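Display cabinet

A display cabinet, also called a glass cabinet or a vitrine, is a piece of furniture with shelves inside and one or more glass doors in front. It is used to keep objects safe from dust and hands while they can still be seen. Display cabinets are found in living rooms, halls, shops, schools and museums. The word vitrine comes from French and is more common for cabinets in museums.

Construction

The usual display cabinet has a body, called the carcass, a back panel, shelves and a door. The carcass may be made of solid wood, wood-based board, metal or, in some modern types, almost completely of glass. The shelves are fixed or they rest on small pins, so the owner can change the height between them. Glass shelves let the light pass from the top to the bottom, but they carry less weight than wooden shelves of the same size.

The door is of two main kinds. A hinged door turns on one side and needs free space in front of the cabinet. A sliding door runs in a track and needs no such space, but only one part of the cabinet can be open at a time. Most doors for the home are hinged. They are kept shut by a magnet, a small catch or a lock.

The glass is often held in a frame. Older cabinets have a wide frame, sometimes divided by bars into small panes, and newer ones have a thin frame or none. Tempered glass is recommended for homes with children, as it breaks into small pieces with less sharp edges.

Color and style

In the nineteenth century the body was mostly dark wood with a polished surface. White and pale cabinets became popular later, together with lighter rooms. Black cabinets are chosen today for rooms with white walls, where the outline of the furniture becomes clear. The furniture writer Fumiko Kamata, in her handbook The Glass Door, advises to place light objects in a dark cabinet and dark objects in a light one, and to leave at least one third of every shelf free.

Some makers have given names to their models that are then used more generally by collectors. The Strickland is a tall narrow cabinet with a single door, and the Skivenley is a low type with sliding doors – it was made until 2000 and is now bought second-hand.

Placement and light

A display cabinet is normally placed against a wall, away from direct sun. Sunlight fades textiles, paper and some painted surfaces. The door should be able to open fully without touching another door or a lamp.
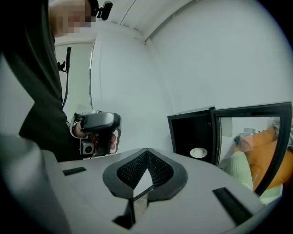
Reflection is a common difficulty. Glass shows the things that stand opposite to it, such as cushions, clothes and windows, and this can make the contents hard to see. When the door is open it reflects a different part of the room than when it is closed. The problem becomes smaller if the lamp is inside the cabinet. Lamps of 3000 kelvin give a warm white light and are suitable for ceramics and wood.

Loading and care

Heavy objects are placed on the lowest shelf. Round objects can roll or slide when the door is closed too hard, and a ring of clear plastic or a small piece of felt under them is enough to prevent this. Tall cabinets should be fastened to the wall with a bracket.

Glass is cleaned with a soft cloth that is only a little damp. The cleaning liquid is put on the cloth and not on the glass, so that it does not run into the frame. Tamsin Greenberg, a restorer of old furniture, recommends to check the hinges once a year – a door that hangs low will rub against the carcass and may in time crack at the corner.

See also: bookcase, china cabinet, shelf, sideboard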